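Trommont Residents' Association
Minutes of the October meeting, held in the ground floor room, 7:30 p.m.

Present: Heiðrún Zoëga (chair), Svend Thorlacius (minutes), Jytte Hafstein, Grímur Hjaltested, and 8 other residents. Apologies received from Svend Hjaltested.

Minutes of the last meeting
Approved with one correction. The gate code is changed twice a year, not monthly as written.

Stairwell lighting
The lights on the north stair have been replaced on all floors. The timer on the second landing still cuts out too early. Grímur Hjaltested will report it to Wistari again and ask for a date in writing. Two residents asked if the light by the mailboxes could stay on all night. The meeting had no objection.

Bulky trash and recycling
The pickup on Zalewska Street has moved to the front of the building. Mattresses were left by the side door again in September and the association was billed 429 for removal. The chair asked that the bill be put up on the notice board so that everyone can see what it costs. Jytte Hafstein suggested one shared pickup in spring and one in fall, booked ahead, with a sign-up sheet in the lobby. Agreed for a trial year.

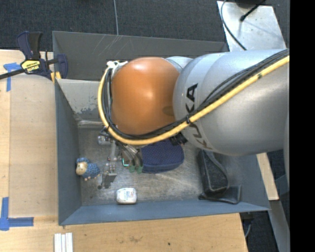

Svend Thorlacius felt that two pickups would be too few, as most people move in or out over the summer, and asked for a third in July. The chair said a July date could be added if the sign-up sheet fills. Left open until the March meeting.

Bicycle room
There are more than 8 bicycles with no tag. Tags are in the box by the door and cost nothing. Untagged bicycles will be moved to the back wall at the end of next month and kept there until spring. A resident on the third floor offered a floor pump for general use – it will be chained to the rack.

Laundry hours
The request to open the laundry until 11 p.m. was discussed at some length. The apartments directly over it are against. A vote was taken on 10 p.m. as a compromise: 8 in favor, 4 against. The new hours start when the sign has been changed. Jytte Hafstein will do the sign.

Courtyard
The hedge on the Sketau side was cut too low and has gaps. Heiðrún Zoëga has asked for a price on four new plants. The bench needs two new slats and Grímur Hjaltested has the wood.

Other business
Noise from the roof vent on windy nights – residents on the top floor to note the dates and times and pass them to the chair.

The meeting closed at 8:50 p.m. Next meeting in November, same room, same time.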